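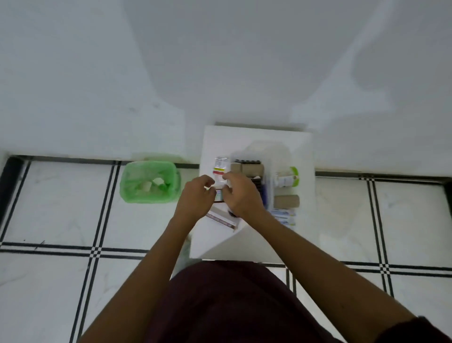 List: Pevik home stores
Date: Fri 1 May
Subject: Re: Medicine box, sorting order

On Fri, the Tirnton branch wrote:
> Do you sort by expiry or by use? Ours goes by use and
> old packets get missed.

By expiry first, then by use. Clear everything on to a table and keep a lined bin beside it for empty cartons and spent leaflets. Tablets stay in their printed box — a loose strip often loses its date once the end is cut off. Anything with fewer than 90 days left goes back to the pharmacy and does not go in the bin.

General medicines go in a see-through plastic tub. First aid items have their own dark container with a label on top, green with a white cross, and no tablets are kept in it.

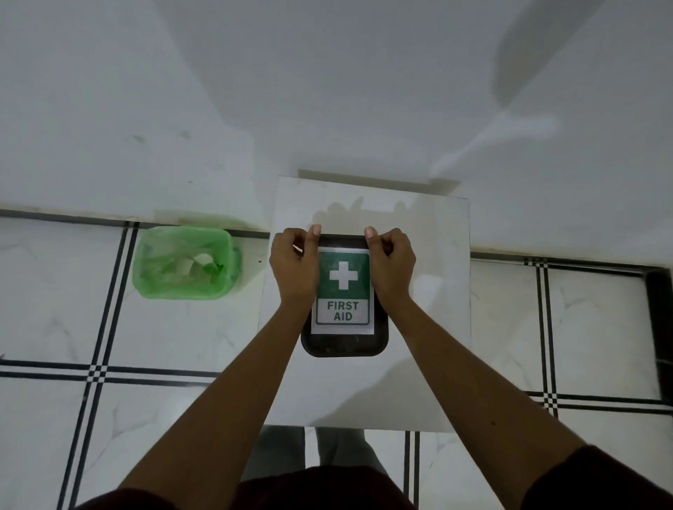

Daher asks whether dressings need the same 90-day limit. They do if the wrapper is dated. Undated plasters are replaced each May.

The Pommont sheet has 8 columns and we fill in only name, strength and expiry. The rest can stay blank.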